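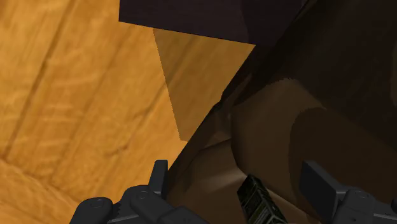 Oct 10, 2019

Finishing trials, the Clurnley benches. I've been putting off writing this up for weeks, mostly for want of a dry enough morning to feel cheerful about oil, so forgive me if it wanders a bit.

Yến Hồ and I cut the test boards back in May from the last of the ash, and they have been sitting on the rack by the stove ever since, which has done them no harm at all. Half have had the Zellberg oil (two coats, thinned the first time) and the other half the Tameo hard wax, rubbed in with a white pad. All were sanded to the same grit, and I was very strict with myself about that after the muddle we made of the spring batch!

First thoughts, and they are only first thoughts. The Zellberg boards are a lovely warm colour and feel like wood under the hand, but they take a water ring if you so much as look at them. I left a wet mug on one over lunch and the mark was still there at five. A wipe of fresh oil brought it most of the way back. The Tameo boards shrugged off the same mug, though there's a slight drag to the surface that I don't love, and a scratch shows up pale and is a nuisance to mend - you really have to take back the whole board.

Yến thinks the school will never re-oil anything, and I'm afraid she's right. She would go for the wax on the tops and oil on the legs and rails. I'd like to try one more thing first, a coat of oil left a good fortnight and then wax over it, as old Vigfúsdóttir used to do on her kitchen pieces. Her note says to cut back with 346 paper, which must be a slip of the pen, so I shall use what we have.

Money: the quote stands at 2,716 with the wax and 2,294 with the oil, before delivery. I haven't told Clurnley which they're getting, so please don't let on if they ring.

Still to do:

- label the backs of the boards properly, pencil rubs off
- order more white pads
- oily rags go in the lidded tin, outside, every evening (me included)
- Yến to try the lemon juice and the ink on both sets

I'll look at the mug board again in the morning.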